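Thread on train and ferry connections for the Gamholm crossing, as I have now done it in both directions and the operator's page leaves a lot out.

1/ The boat timetable and the rail timetable are published separately and do not agree on summer time until the second week of the season. Check both. Litix shows the two together but only if you set the interchange allowance by hand.

2/ Default allowance in Litix is set for a platform change. The walk from the station to the quay took me 44 minutes with a rucksack. There is a bus. It meets the morning train only.

3/ Fare was 381 kroner one way, foot passenger, seat included. Cabin is extra and has to be booked before the boarding pass is issued. It cannot be added on board.

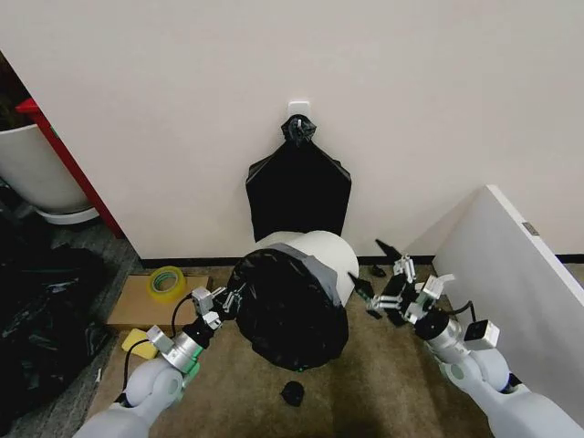 4/ Boarding closes well ahead of sailing. The ticket gives the departure time in large type and the closing time in small type on the back. Go by the back.

5/ Luggage: two pieces free, weighed together. Bikes count as a vehicle and go through the car lane, so you need the other ticket type. Zuleica Meireles asked about this earlier. Folding bikes in a bag go as luggage.

6/ Rooms on the far side. I stayed at the Esen, five minutes uphill from the quay. Plain, quiet, kettle in the room, no lift. Reception shuts at 9 pm and the late boat gets in after that, so ask for the door code in the morning.
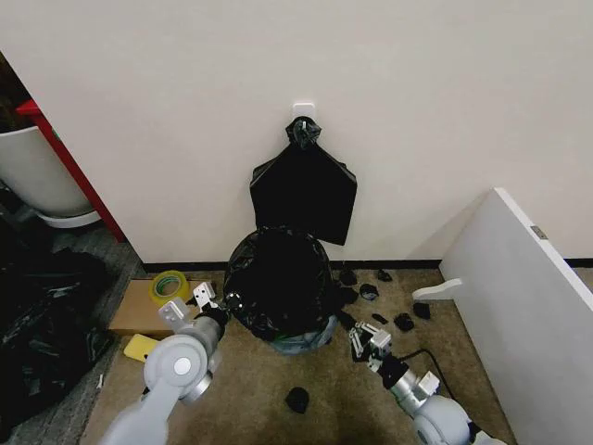 Black bag on the wall hook, bin underneath.

7/ The Mahama, nearer the water, costs more and serves breakfast early enough for the first sailing. The Esen does not. Choose by which boat you are leaving on.

8/ Return leg in November: reduced service, one sailing a day, and it is the first to be cancelled in a strong westerly. Leave a spare night before any flight.

9/ Correction to 2/, thanks to Châu Nông: the bus also meets the late afternoon train during school term. Stop is behind the station, by the taxi rank. Exact fare or card.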